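Hillivetti two-burner camp stove – long review, sorry

8 Jan 2018

Back from the lake, washing still on the line, writing this before I forget it all. Bought the Hillivetti in December after the old stove finally rusted through at the regulator end. Paid full price, no freebies, nobody sent me anything.

Short version: good stove, annoying lid, terrible bag. Four out of five.

Longer version.

We had it for 14 nights. Two adults most of the time, more when Gunhild and Asger drove up with their lot. Cooked on it every morning and nearly every night, bar the fish and chips nights and the one where the wind got so bad we all just ate bread in the car. So it's had a proper go, this isn't one of those reviews where somebody boils a cup of water in the backyard.

Setup
Unclip, lid up, two side shields fold out, screw on the hose. Done. Legs are fixed little feet, no adjusting, so on sloping ground you're shoving a bit of bark under one side. My old one had a screw foot and I miss it. The hose fitting is brass and goes on smooth. Check it with soapy water the first time, and again if it's been rattling round in the boot.

Instructions are one folded sheet with drawings. The drawings show a different hose. Ignore.

Heat
Plenty. Left burner is the big one, right one is smaller, and I wish they'd said that on the box because I had it backwards for days. Big kettle on the left comes up quick. Didn't time it. Quick enough that I stopped wandering off while it boiled.

Simmer is where cheap stoves fall over and this one mostly doesn't. Rice on the small burner, lid on, knob right down – no burnt bottom. Orsolya did a proper goulash on it, started after lunch, sat there grumbling away all arvo on low and never went out. Porridge fine. Pancakes fine once you work out the hot spot is toward the back. Scrambled eggs, take the pan off early.

Knob has a dead patch though. You turn, nothing, turn, nothing, then it all comes at once. Got used to it. Poul singed his sleeve on the first morning so tell people before you let them have a go.

Wind
Bit of a mixed bag. Side shields work well if the wind comes from the side. From the front there's nothing, obviously, and you end up turning the whole stove round and cooking at a funny angle. We parked the esky in front of it in the end. Anything over a stiff breeze and the small burner goes out. It relights easy, the clicker on mine has worked every time so far, even on the damp mornings. Take a lighter anyway.

The lid
Right. The lid. It's meant to be the back windshield and it is, but the hinge is loose and there's no catch to hold it open. Gust comes through and down it flops, onto whatever's cooking. Happened twice with nothing on, once with onions. I've now got a loop of wire hooked from the lid to the table leg, works a treat, shouldn't have to do it. Asger's Protari is the next size up and has a wee bracket for exactly this. Would it have killed them.

Cleaning
Drip tray lifts out in one piece, thank goodness. The enamel on it is decent, bacon fat came off with hot water and a scraper. Pan supports come off as well but they go back in only one way round and it isn't obvious which. If it's rocking you've got them backwards.

Don't leave tomato stuff on the tray overnight. I did and there's a mark now, sort of orangey, won't shift. Tried bicarb, tried vinegar, gave up.

The bag
Rubbish. Zip went on the second trip to the car. It's also cut so close to the stove that you can't fit the hose in with it, so the hose lives loose and gets sand in it. I've put the lot in an old plastic crate. Much better. Vasylyna sewed one out of canvas for hers and it looks so good I'm working up to asking for one.

Gas
We got through 2 bottles, the middling size, and the last one still had something sloshing in it when we packed up. Happy with that considering how much tea went through. I'd have used more with the old stove, going by last summer, though last summer was colder at night and we were boiling water for hot water bottles, so not a fair comparison really.

Weight and size
Heavier than it looks. Fine from car to table, wouldn't want to carry it down to a beach. Takes two ordinary frypans side by side if neither of them is huge. Our big one hangs over and blocks the shield from folding out all the way. Measure your pans first.

Against the others
Cost me 80 dollars more than the Asora, which is what Gunhild has. Is it worth that? If you only go away for a weekend now and then, no, get the Asora, it boils water and fries a sausage and you'll be happy. Hers won't simmer for love nor money but she doesn't ask it to. If you actualy cook when you're away, then yes I think so. Everyone ended up at our table at dinner time, put it that way.

The Au single burner I had years ago still beats the lot for coffee in the morning, tiny thing, never missed a beat. Poul reckons he's still got it in his shed and I reckon I want it back.

Things I'd change
A catch on the lid. Screw feet, even just the one. A bag made by someone who has seen the stove. Markings on the knobs, the little flame pictures are already rubbing off mine.

Few things for anybody taking one on a long trip. Pack a spare hose washer, they weigh nothing. A flat tray under the stove saves your table. And bring a decent big plate for landing cooked food on, becuase there is nowhere on this stove to put anything down. We were forever juggling snags, tomato sauce and a hot pan with no free hand between us. 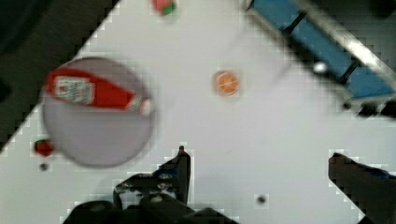

Anyway I'd buy it again, wire loop and all. Will update if the clicker dies.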